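Contents Previous Chapter Next Chapter Index Glossary

Chapter 13
Pegs, Posts, and Gears: Fitting Parts to a Board

March 2020
By Karlijn Vandenberghe

In the last chapter you cut and drilled single pieces and checked them with a rule and a square. A piece that measures correctly on its own may still refuse to go into the place made for it. This chapter is about that second question, the fit between one part and another, and most of the work in it is done on an assembly board.

An assembly board is a flat plate with panels fixed to it. Each panel has an opening, a slot, or a post that takes one kind of part. The board lies flat on the table, the parts are laid out on it or beside it, and the worker puts each one where it belongs. Boards of this kind are used in training shops to teach hand skills and in drawing offices to try out a clearance before anyone pays for a mold. The one used throughout this chapter is white and its parts are blue, so a part that is sitting crooked is easy to pick out from the background. It was drawn up at the Tratham workshop, and the drawings are on page 127.

You will need a board, a set of parts, a caliper, a soft pencil, and a notebook. A dark tabletop helps if you have one.
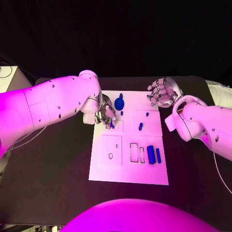

13.1 Clearance and Interference

When a peg goes into a hole, one of two things is true of their sizes. If the hole is larger than the peg, the difference between them is called clearance. If the peg is larger than the hole, the difference is called interference, and the peg has to be pressed or driven in.

A clearance fit is chosen when the part must turn, slide, or come out again. A door hinge pin has a clearance fit. So does a drawer runner. An interference fit is chosen when the part should stay put under load, such as a bearing in its housing.

Between the two lies the transition fit. Here the sizes are so close that some pairs from the same batch will slip together and others will need a tap. Students often dislike the transition fit when they first meet it, since the same drawing gives two different results at the bench. Both results are allowed by the drawing. You should learn to recognize them by feel.

Three words will come up often. The nominal size is the size named on the drawing. The tolerance is the amount by which the real part may differ from it. The allowance is the smallest clearance, or the greatest interference, that the designer intended. Do not use tolerance and allowance as if they meant the same thing. Exam markers and machinists both object to it.

Before going further, measure one peg in your set at the top, the middle, and the foot. Turn it a quarter turn and measure again. Write down all the readings, including the ones that agree. If the foot reads larger than the top, look for a burr and remove it with 200 grit paper before you try the peg in any hole. A burr can scrape the wall of the opening, and the fit you record afterward will be the fit of a damaged hole.

13.2 Round Parts and How They Are Held

A long thin peg gives the fingers plenty to hold and is easy to keep upright. A disc is harder. It is wide compared with its height, so a small tilt of the hand lifts one side of the rim well clear of the board while the other side touches down. Hold a disc by the rim with the fingertips and thumb opposite each other. Bring it down level, let it rest, and only then feel for the opening or the post. If you push while it is tilted it will jam, and pushing harder makes the jam worse.

The usual cure for a jammed disc is to back it off completely and start over. Rocking it in place will sometimes free it, but the edge of the opening suffers. In the practice sets that came back to Sandton after their first year of use, the edges were worn on one side only, the side nearest the student. People rock toward themselves.

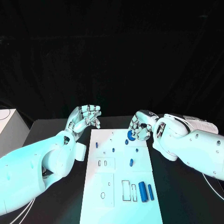 Karlijn Vandenberghe

Gears bring in one more condition. A plain disc can go down at any angle of turn, but a gear that has to meet another gear must go down with its teeth lined up to the gaps in its neighbor. The hub fit and the tooth fit are separate, and a gear can be right in one and wrong in the other. Check the hub first, with the neighbor removed. Then put the neighbor back and check the teeth by turning the gear slowly through one full turn by hand. A gear that has a post standing on its hub can be turned by the post, but do not lift it that way until you know the post is firm.

The gear shown in this chapter is of this type, with a toothed rim and a short post rising from the top. The example in Section 13.4 uses a gear of 39 teeth. An odd number was picked on purpose, so that no tooth has another tooth directly across from it, and the caliper reading across the rim needs a small correction. Dean Cheetham worked out the correction table at the back of the book.

13.3 Order of Assembly

The order in which parts go onto a board matters more than beginners expect. A tall part put in early gets in the way of the hand later. A small peg left until last may have to be placed in a space where the fingers no longer fit.
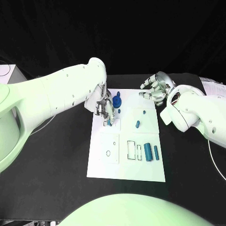 Work out the order on paper before you touch the parts. Draw the board from above as a plain rectangle, mark the panels, and write next to each one the height of the part that goes there. Then ask, for every part, where the hand will be when it lets go. If the hand has to pass over something tall, move the tall part later in the list.

Small pegs are best held close to the foot, with the fingertips pointing down, and released only when the foot has found the opening. Holding a peg near its top gives a better view of the panel but less control over the angle. Try both and note which one gives you fewer misses. Man-lok Lo and Annelies Schouten, who tested the exercises, reached opposite conclusions on this point, and their notes are printed side by side in Section 13.5.

Exercise 13.1 asks you to write an assembly order for the board on page 127 and then to carry it out twice, the second time in reverse. Keep the caliper closed and in its case while you do so. Measurements for this exercise are taken afterward, from the parts you have removed, and entered in the left-hand column of Table 13.2.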